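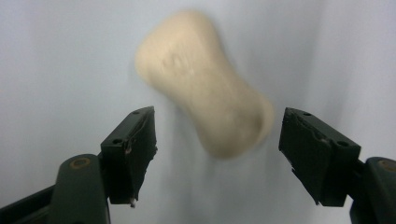 Before you approve: my proof checklist for wedding invitations

I've typed this out because I keep emailing it to people in bits. Surachet Kamolrat at the Erkley print shop asks every couple to sign off a proof before anything goes on the press, and once you've signed, a reprint is on you. So print this page, sit down with the proof and a pencil, and tick as you go!

1. Names
Both names spelt the way each person spells them. Middle names either both in or both out.
Comment: read them backwards, letter by letter. My own cousin's surname lost an "n" in May and we'd all looked at it (more than once, I'm sorry to say).

2. Date and time
Check against the booking email, and check the day matches the date on a proper calendar.
Comment: if you're writing the time in words, do it on every piece. "Half past two" on the invitation and "2.30pm" on the details card looks like two different weddings.

3. Venue
Full name, town, postcode on the details card.
Comment: ring the venue and ask how they write it. Ours had dropped "The" from the front years ago and the website still had it.

4. Reply card
Reply-by date, somewhere to write names, a line for food needs.
Comment: I number the backs very lightly in pencil to match my guest list. You will get one back with no name on it, everybody does.

5. Paper and ink
Ask for the real stock in your hand, with the real ink on it. We were choosing between Sivus (soft, a bit toothy) and Zerkance, the smooth dark one.
Comment: pale ink on dark card wants a heavier typeface. My thin script filled in on the Zerkance sample and I had to swap it. No regrets, the new one is lovely.

6. Envelopes
Card goes in and comes out without a fight. Flap closes flat with every insert inside.
Comment: the Pongsiri envelopes are beautiful but snug, so try one with the ribbon on. I didn't, and ended up ironing 16 ribbons flat.

7. Weight and postage
Take one finished set to the post office counter before you buy stamps.
Comment: a wax seal can push you up a price. Ask about thickness as well as weight.

8. Quantity
One per household, plus spares.
Comment: I ordered 342 pieces counting all the inserts, and the spare envelopes were the first thing to go. Get more of those than you think, especially if you're addressing by hand.

9. Final sign-off
Order number on the proof matches your quote (mine was 3386). Both of you initial it, and keep a copy.
Comment: do it in daylight, after something to eat, and have one person read aloud while the other follows along.

Last updated 9 March 2026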